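Last updated: April 12, 2023

Ticket 341: hand-to-hand passes replay with the right gripper closing early

Status: open, workaround in place
Reported by: Nelli Seppälä
3 comments, 0 shares

Hi all, me again! I know I only just closed the calibration ticket, but I've got a new one and it's driving me up the wall.

Short version: we record people doing tabletop tasks with a gripper in each hand, train on that, and then check whether the method learned anything. Single-hand stuff looks great. But every time the task needs both hands close together (passing a part across, or holding something while the other side pulls), the right gripper in the replay closes before the left one has arrived. Su-bin Son spotted it first in the Zurthorpe set and I told her it was probably a one-off. Sorry, Su-bin, you were right.

What I tried first was the boring stuff. I restarted the recorder, swapped the two units over, and charged everything overnight. No change. Then I put both grippers on the big white table by the plant and did the dumbest test I could think of, which was to leave the left one lying there, bring the right one up to it slowly and see if the logged distance between them made any sense.

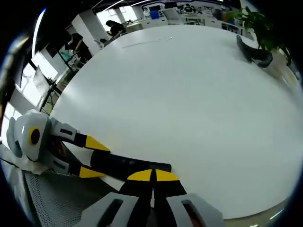
The distance was fine, by the way! It was off by a couple of millimeters, well inside what we normally live with. So the tracking is okay when one of them is sitting still, and I wasted most of a morning blaming it.

Next I looked at timing. Each gripper writes its own log, and the Sullerel script lines the two up afterward using the start of the recording. I tapped the fingertips together at the start and again at the end of each take, and compared where the taps landed in the two logs. At the start they matched. By the end, the right log was 37 milliseconds ahead of the left (that was the worst take, others were smaller). In a slow wipe you'd never notice. In a handoff it's plenty, and the model is faithfully learning to close too soon, poor thing.

I repeated it over 24 takes, some with one gripper parked and some with both of them up in the air, and the drift grows with the length of the take in every one. Moving or not moving made no difference I could find. I also tried it with the cable unplugged and plugged back in. Same again.

So my guess is the clocks, plus a script that only lines up one end. For now I'm stretching the right log so both taps match, and the replays I've redone that way look way better. I haven't retrained on it yet.

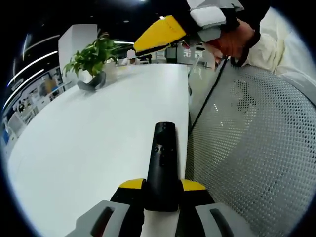 Rogelio Dalisay: Please don't stretch the originals! Write the corrected times to a separate column. We had a mess like this in August on Plollden and couldn't get the raw times back. Also, do the old takes have an end tap? I only remember doing the start one.

Nelli Seppälä: Separate column, got it, and the raw files are safe. And no, the old ones don't have an end tap, ugh. We've got nearly 2000 of those. I might be able to use the moment the fingers touch during the handoff instead, but that's only any good if both cameras caught it.

Ha-rang Joo: I can pull out the takes with a clear touch tomorrow. Send me the tap script and tell me which folder you want them in.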